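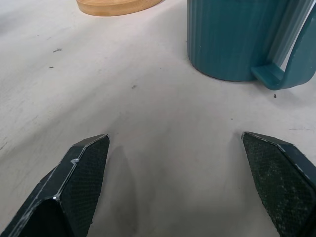 Figure 5 -- Pince ouverte au-dessus du plan de travail, vue du poignet. Tasse à droite.

5. Mise en service du poste de rangement

Cette section s'adresse aux agents de salle et de plonge qui travaillent avec le bras Stullard. Depuis octobre, le tri des tasses propres est confié au bras ; l'agent garde la préparation du plan, le contrôle des pièces et la reprise en cas d'arrêt.

5.1 Avant la prise de poste

1. Vérifier que le sélecteur est sur PAUSE et que le voyant est orange.
2. Essuyer le plan blanc avec un chiffon non pelucheux. Les miettes et petits débris sombres peuvent être pris pour des repères par la caméra du poignet.
3. Contrôler les patins quadrillés sur la face intérieure des deux doigts. Retirer les dépôts clairs à la brosse souple, sans solvant.
4. Poser les tasses debout et laisser un espace libre entre deux objets.
5. Se connecter à Batonine avec son code personnel, puis choisir le programme 34.

Note -- Une usure légère sur les arêtes des doigts n'empêche pas l'utilisation. Un patin décollé ou déchiré, si.

5.2 Démarrage

1. Sortir de la zone marquée au sol.
2. Passer le sélecteur sur MARCHE. Le bras ouvre la pince et parcourt le plan une fois à vide.
3. Valider à l'écran les objets reconnus. Corriger à la main ceux qui sont mal nommés.
4. Rester au poste pendant les 2 premiers cycles.

ATTENTION : ne jamais passer la main entre les doigts, même pince ouverte et bras immobile. Mettre d'abord en PAUSE.

5.3 Ce qui change pour l'équipe

Le port des casiers pleins vers les étagères n'est plus demandé aux agents. Le temps dégagé est affecté au contrôle de la vaisselle et au service en salle, selon le planning affiché. Batonine enregistre les arrêts du bras et leur cause -- pas la cadence de la personne connectée.

Tout agent peut arrêter le bras sans demander d'autorisation. La reprise se fait par un agent formé, après saisie du motif.

5.4 Messages courants

Code 1146 : objet non reconnu. Dégager l'objet, valider, relancer.
Code 34-B : patin encrassé. Reprendre à l'étape 3 du point 5.1.

Version du 2024-04-26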